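October, 14:30. Traridus handling rules, folding set

Draft 3 of the rules read through against the jeans task. Target stays at 100 accepted episodes per garment type. Rule 4 (both grippers in view before the first grasp) is fine as written. Rule 7 needs splitting: lifting and folding are separate steps and the reviewers mark them differently.
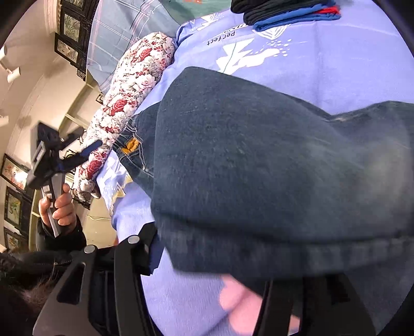 Jeans, part lifted, second gripper close in. Folded stack at the back of the bed.

Changes for draft 4:
7a. Lift by the hem or waistband, never by a label or pocket edge.
7b. Pause for 12 frames before folding -- Sinurell's segmenter misses anything shorter.
9. Finished items stay on the sheet, clear of the next fold.

Rule 11 (sleeves and hair clear of the jaws) moves up to the safety section. Fingertip check every 16 episodes, logged in Nuchit. Still open: whether motion blur on dark denim counts as a reject.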